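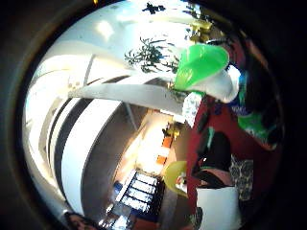 Karpenko said the gripper was fine, that it had been fine on Tuesday and would be fine again once people stopped taking it apart. She said this from the doorway with her coat on.

I had heard fine before. Fine was what Sydorenko had written in the log three times, in the same slanting hand, and each time the thing had dropped a cup before lunch.

"Fine how?" I asked.

"It closes," she said. "It opens."

So does a gate. I set it on the bench and ran the fingers in and out. The left one arrived a hair after the right. You had to want to see it. I wanted to see it, so I got the feeler gauge and the small hex key, the one with the tape on it, and backed out the screws on the left side.

The service sheet from Canonar said the linkage was good for 398 hours between adjustments. I have never met a linkage that could read. This one had done 49, and already the pin had worn itself a little oval to rattle around in. I held it up to the lamp and Karpenko came over after all, still in her coat.

"That's normal wear," she said.

"For what?"

She didn't answer. She took the pin from me and rolled it along the bench with one finger, listening to it.

There was a box of spares under the sink. Primmont had sent around 200 pins in the spring, and I had measured enough of them to know that the bag was no promise of anything. I tried 8 before one went in with a push and stayed put when I turned the finger over. The other seven I dropped in a jar. Sydorenko would put them back in the bag if I left them out. He believed in stock.

A dab of grease – less than the sheet asked for, because the sheet was written by someone who sold grease – and the screws went back in. I zeroed the fingers and closed them on a strip of paper. Karpenko pulled. The paper tore straight across.

"There," she said. "Fine."

"Do it again."

She did it again. It tore again. She looked at me the way you look at a dog that won't come in.

I opened the log and wrote down the hours and the pin, and then under Result I wrote "holds paper." Karpenko read it over my shoulder.

"You could just put fixed," she said.

I said I'd put it on Friday, if it was, and went to find a cup.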